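Clearing off the white table
Posted 12/22/20

I have been putting off the pantry since the move to Goltesdale, and this week I finally started on it. The plan was to take things out a few at a time, decide what stays, and write it all down in one list.
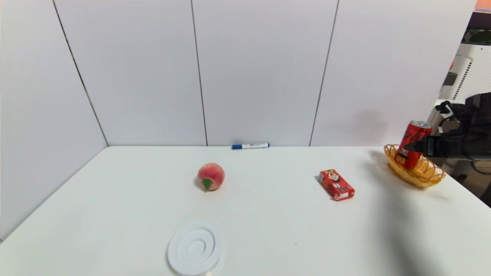
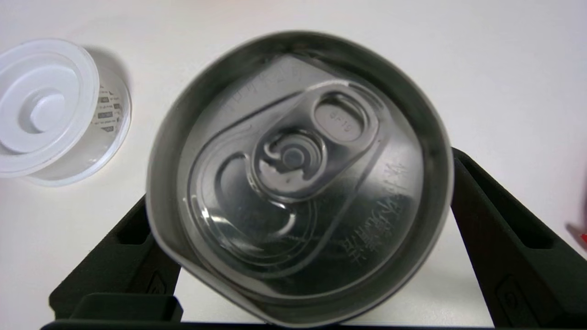

My own trouble has always been drinks. I buy them for company, company doesn't come, and they move to the back of the shelf where I forget them. When I lived in the apartment on Ellard Street I once threw out a whole case of ginger ale. This time I read the lid of every can before it went anywhere. The one with the Chinese characters stamped down the side of the lid is still sealed, and it goes in the refrigerator door, where I will see it. I can't read the characters, so I have asked Chelsea Ashworth to come over and tell me what they say. She took two years of Mandarin in college and says she remembers most of it.

Fruit is simpler. I used to keep it in a deep bowl and the bottom layer always went bad first. Now each piece sits on the counter by itself until it's ready to eat, and the plain white plate with the raised rings is for cutting it up. I also peel the sticker off before I wash anything. I learned that from finding one in a pie.

The list is on paper. I tried an app called Memis for a while – you type in each item and it tells you when you are low. I had 300 items in it by the end of the first month and then stopped opening it. A sheet taped inside the pantry door works better for me, and a marker is easier to find than my phone. I have 16 lines filled in so far:

flour, two bags
brown sugar, hard, needs a slice of bread put in with it
rice, long grain
lentils, red and green
canned tomatoes
oats
tea, too much of it
the rest is spices

The Kauppinen shelves I ordered for the left side of the pantry are supposed to come in January. They are narrow, one can deep, so there won't be any back row. I measured twice and they should clear the light switch. If they don't, I will have to move the bracket down and lose the bottom shelf.

Edeltraud Hofstetter wrote to ask if I kept the crock she gave me. Yes, I did. It's in the basement with the canning jars and I haven't decided where it goes. It weighs more than I want to lift onto a shelf, so it will probably end up on the floor under the window with potatoes in it.

Still to do: the baking drawer, the box marked "misc" and the top shelf, which I need the ladder for. I'll put up the full list when the shelves are in.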